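Stidance Household Task Readiness: Inspection Checklist
Site: Gulline, Fustomton
Task: sorting small accessories between a tray and a table top
Date of inspection: 8 November 2023

Question for this sheet: could a machine be left to do this chore yet? Mark each line Yes, No or Part, and add a comment where the mark is not Yes.

1. Work surface stable and at a fixed height. Yes.
2. Surface covering lies flat. Part. Creases in the cloth can catch a fingertip pad on a low approach. Smooth it before each run.
3. Tray has a plain floor that contrasts with the items. Yes. White interior, low sides. 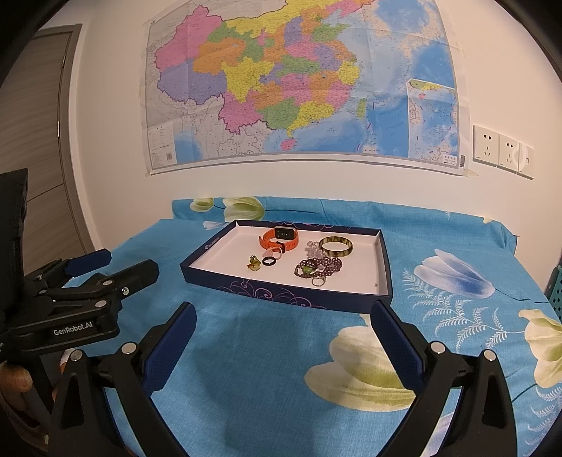 Item 3: box lid used as tray, with watch, bangle, rings and beads inside.

4. Single rigid items can be gripped first time. Yes for the bangle. Part for the rings, which tip when a pad touches one side.
5. Soft or linked items can be separated. No. Beaded strings are the main fault on this sheet. We allow 40 seconds per item and a tangle uses all of it. A person does it without looking.
6. Finger pads clean and screws tight. Yes. Check again after 50 picks. 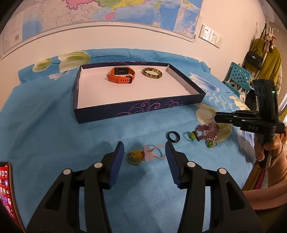 7. Hair ties and elastic loops. Part. They stretch before they lift, so closing force has to be set lower than for the bangle. Quách grip table, page 2, has the values we used.
8. Items placed, not dropped. Part. Hard items are fine from a low height. Glass and stone should not be released above the tray edge.
9. Phones and bags kept clear of the working area. Part. Remind operators at the start.
10. Hand clear of the jaws before closing. Yes.

Overall mark: not ready unattended. Suitable for rigid items with a person present. Repeat lines 5 and 7 in February with the softer pads fitted.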